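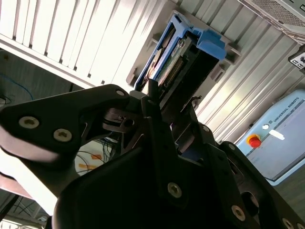
I've wanted to see how old office computers get taken to bits properly ever since my own tower died and I did the job badly with a kitchen knife. So when Zaltura opened their refurbishing place in Enau to visitors on 13th October I took the Monday off and went. It's a big plain unit behind the tile warehouse, warmer than I'd feared, and they let you get right up close. What caught my eye first was the blue plastic. Drives sit in these bright blue brackets with a green circuit board showing and a little black strip of pins along one side, and against the white ribbed panelling behind it the whole thing looked far more cheerful than anything inside a computer has a right to. Mine was all grey!

We were a group of 14, mostly people from the repair club in Amach plus a couple who'd come for the free coffee (good coffee, by the way, and proper mugs). You get a lanyard, you get told to leave scarves in the cloakroom, and off you go.

Goods in

Pallets arrive here from schools and council offices. They'd had 745 towers in from one insurance firm alone, all stacked on Sezer racking and all waiting to be weighed and labelled. I'm afraid I found the labelling more interesting than I should have. Each tower gets a sticker on the side and another on the back, in case one falls off, and our guide said they plan to get through 3000 machines by the end of November. I asked what happens to the keyboards and got a long sigh.

The drives

This was my favourite part and I hung about until the group had moved on without me. With the tower open you can see what a muddle of wiring a computer is - orange, red and yellow power cables all bundled across the motherboard, and a light blue data cable looping round near the drive. The hard drive lies in its blue caddy, and there's a blue tab sticking out at the side to release it. No screwdriver for that bit, then. I thought of my kitchen knife and kept quiet.

Drives are logged and wiped before anything else is decided, and the ones that won't wipe go in a locked cage for shredding. We didn't get to see the shredder, which was a pity, as I'd been promised it was loud.

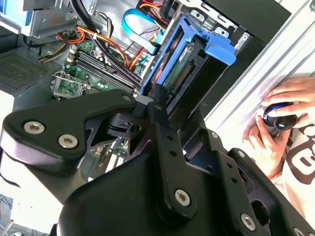

The shop and getting there

There's a small shop at the front where the finished machines are sold. I came away with a spare monitor lead and a tower for my nephew, 20 pounds off for open day visitors, and then had to carry it to the bus stop in the rain. Bring a car if you're at all tempted. The number on the Zaltura gate is tiny, so look for the tile warehouse and go round the back. Parking is free but the spaces had all gone by mid-morning, and the toilets are through the shop on the left.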